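Workshop Tips from the Mullmont Robotics Club

Everything on this page was learned the slow way, at our own bench, by students and the grown-ups who help out after school. Borrow whatever you like!

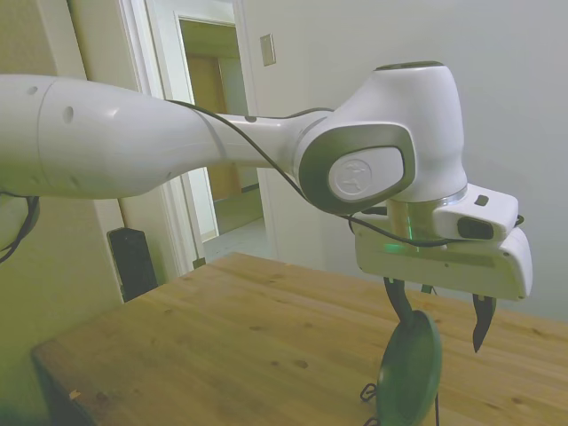 Green light on, green disc in the fingers, cable over the top of the arm.

Give the cable some slack

Our cable runs along the top of the arm and loops down past the joint toward the gripper. That loop matters a lot. Before you fasten anything, move the arm slowly by hand or at the lowest speed to the farthest spot you plan to use, then to the closest one, and watch the cable the whole way. If it pulls tight anywhere, add slack. If it hangs low enough to brush the parts on the table, take some back. Hook and loop straps are great for this because you can undo them fifty times in a season (zip ties are cheaper until you've cut off your tenth one). Leave the straps a little loose near the joints so the cable can slide.

Start with easy things to pick up

Kitchen drawers are full of good practice parts. Jar lids, coasters, bottle caps, sponges, measuring spoons — all free, all different. Flat round things are a fun first challenge, as the fingers have to meet the edge at the right height or the whole thing skates away. Try propping the lid up on a folded dish towel so there's room to get underneath. A strip of rubber shelf liner on the table also stops a lot of skating. Cut it bigger than you think you need.

Wash the lids first. Oil from a pickle or olive jar gets on the fingertips and then everything slips for the rest of the afternoon. We lost most of a practice to that before the Ellden meet.

Take care of a wooden table

We love working on wood, and it does dent. Tape a sheet of thick cardboard where you expect drops, and use painter's tape for your position marks so it peels off clean. Change it every month or so, or the glue starts to stay behind. Pencil marks come off with a white eraser. For sticky spots, a few drops of cooking oil on a rag, wait 5 minutes, wipe, then a barely damp cloth with dish soap.

Write down the good positions

Once you have a pickup that works, save it and also write it in a notebook, in plain words: which lid, which corner, how high, how fast. Our Kulasen program file was up to 532 lines by March and finding one position in there was no fun at all. The notebook took ten seconds. Name your saved positions after what they do ("above lid," "drop in bowl") and your teammates will thank you.

Do ten in a row

One good pickup feels amazing, and you should cheer! Then do ten more without touching the program. In our club a pickup goes on the competition list after ten clean tries. For the Van Dijk Cup, where a full run can earn 200 points, the younger team picked three easy objects and practiced them until they were bored silly. They had a wonderful day.

Little things

Keep hands outside the tape line when the arm is on, and have one person stay by the stop button with nothing else to do.

Tie back long hair and push up loose sleeves.

An egg carton sorts small screws nicely. Write the size on the lid.

Old toothbrushes are perfect for getting crumbs and dust out of gripper fingers. Power off first.

Sweep under the bench at the end, with a magnet in a sandwich bag for the screws. Turn the bag inside out over the egg carton and they all drop in.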